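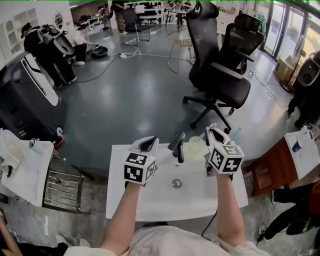
The hardest chore on the list this summer is a toothbrush. Ask anyone in the Plistow student robotics program and you'll get the same answer, usually with a groan and then a grin. A toothbrush is skinny, it rolls, it leans in its cup at a new angle every time somebody puts it back, and a robot that has only ever seen it lean left will reach for empty air when it leans right.

So the students are teaching by doing. With a gripper in each hand and a patterned cube riding on top of each one, they work through the small jobs people do at a washbasin: lift the cup, set it down, take the brush out, put it back. Cameras follow the patterns on the cubes, and software turns every move of the wrist into a path a robot arm can learn from. One run through a chore is called a take. By the middle of July the group had recorded 862 of them, and 233 were at the basin.

"The first day, I could not pick up a cup," says Dong-hyun Ji, who leads the basin team. "I've been picking up cups my whole life! Then you put these things on the ends of your arms and you're a baby again."

That first clumsy day is one of the great pleasures of the program. Fifteen students signed up, and most arrived expecting to write code. They do write code, plenty of it, but first they learn how much is going on in a motion they never think about. Which side of the handle do you come in from? When do you slow down? Ji's team spent a whole afternoon arguing about whether to tilt the brush before lifting it or after (before won, though there are holdouts).

The project is called Bassey, and the students talk about it like a younger cousin. Bassey likes mugs. Bassey is bad at anything shiny. The software they built to sort the takes is named Numness, after a typo in somebody's notes about what happens to your forearms in the second hour, and the spelling has stuck so well that it's now printed on the team stickers.

Numness does the dull part. It flags any take where a cube turned too far from the cameras or a hand stopped moving for too long, and a student then watches the take and decides. They're tough graders. Of those 862 takes, 563 have made the cut so far, and the arguments over the rejected ones can get lively - a good save after a fumble is useful to a robot, some say, and ought to stay in.

The next stop is Pristent, the end-of-summer meet where student teams run their robots through household chores on a course they haven't seen before. The basin there will be a different height. The cup will be somebody else's cup. Ji can't wait.

"If it gets the brush out one time, in front of people, I'm going to scream," he says. "I've already warned my mom."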